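# Nurside bedside tidy: gripper won't let go of wrapped items
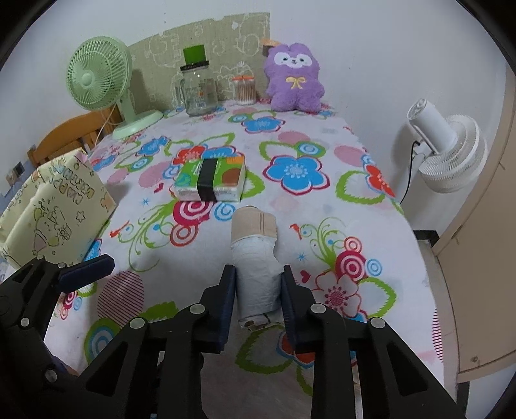
Ticket no. 293, page 1 of 2

**Site:** Wemik residence, bedroom bay
**Equipment:** hand-held gripper, blue pads, used to teach the Nurside unit its tidying routine
**Software:** Plusereo, January build
**Priority:** Medium (raised from Low by the evening staff, lowered by the vendor, raised again by the evening staff)
**Status:** Closed with conditions

**Reported problem**

Gripper picks up wrapped cylinders without complaint and then declines to give them back. The item in the photo has a fabric-like band at one end and crinkled white plastic at the other. Plusereo logs the release as complete. The item remains in the gripper. One of these two is wrong, and the dashboard has a green tick beside it.

**What it means on the floor**

Before Nurside, resetting a room was a job you did while talking to whoever lived in it. Now we demonstrate the job with the gripper, Nurside does it later, and we go round after Nurside. The roster calls this "exception handling". It has the same sore knees as tidying but comes with a form.

We logged 74 exceptions on this build. Of those, 22 were failed releases, and every one was an item in loose plastic.

**Log**

1. Cleaned both pads. No change. Pads now very clean.

2. Restarted Plusereo. It asked whether we had tried restarting Plusereo.

3. Swapped to the tissue pack with the black band round its middle. Picked up and released properly, five times out of five. The tissues are a model employee.

4. Vendor asked if the bedding could be confusing the vision. It's white with big flowers, spirals, hearts and stars, so fair question. Repeated the test over a plain grey blanket. Same fault. Bedding cleared of all charges and put back.

5. Vendor asked if we could "standardise the environment", meaning take away the plush toy, the fans, the jar with the green lid and the cotton swabs. Declined. People live here. The purple plush with the yellow bow is staying where it is, against the headboard, and that is the position of the whole evening shift.

6. Read the manual. Default release opening is set for rigid objects. Loose plastic bunches up, the pads stay in contact with it, and the software counts the opening movement as a release whether anything has left or not.

7. Raised release opening from the default to 380 on the Plusereo slider. The slider has no units. The vendor was asked what the units are and has opened a separate ticket.

8. Retested with the wrapped item. Let go on the first try, and on the nine after that.

**Fix**

Use the 380 setting for anything in soft wrapping. Saved as profile "Aliyu soft", after the Aliyu wing, which had the most complaints and so gets the naming rights.

**Conditions before this stays closed**

- The green tick is to mean the item was let go. At present it means the gripper had a go at it.
- Staff demonstrating with the gripper get that time on the roster as its own task. Currently it's squeezed into the break between teas, and the break is losing.
- Exceptions caused by software settings come off the shift's error count. The evening crew's numbers looked terrible and all they did was unstick things.
- Someone on the floor gets access to the slider. Waiting for head office to move it from three provinces away took longer than finding the fault.

**Vendor reply (pasted)**

> Thanks for the detailed report! First item is on our list. Remaining items are workplace matters and outside the scope of support.

**Site response**

Noted. Second, third and fourth items forwarded to management with the vendor's reply attached. Will reopen if the January build gets pushed over our settings again.

Closed 4 Sep 2026, evening shift. Profile sheet is taped inside the supply cupboard door, left side, under the laundry times.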